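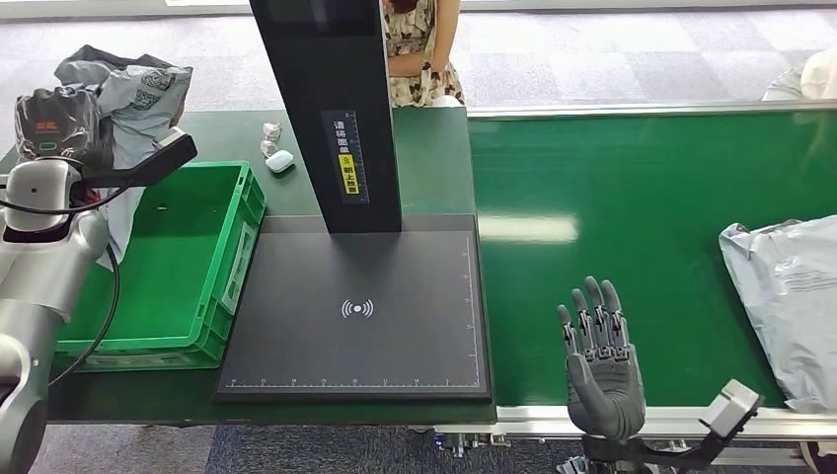
Milagros Valderrama

I bought the Drullov folding crate in January, for carrying vegetables from the Friday market. It holds roughly nine kilos before the handles start to hurt my fingers. The shop in Skuststead had also the Kamath one, but its bottom was too soft for potatoes.

Folding it flat is easy. Opening it again needs two hands and some patience, because the short sides are stiff.
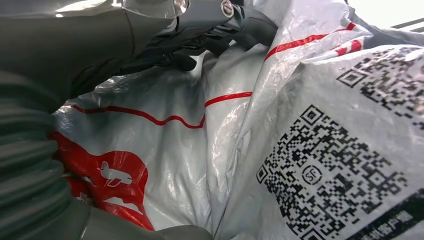
After washing, water stays in the corners, so I leave it upside down on the balcony. My neighbor Setsuko has the older model and hers still closes well. I give it four stars from five.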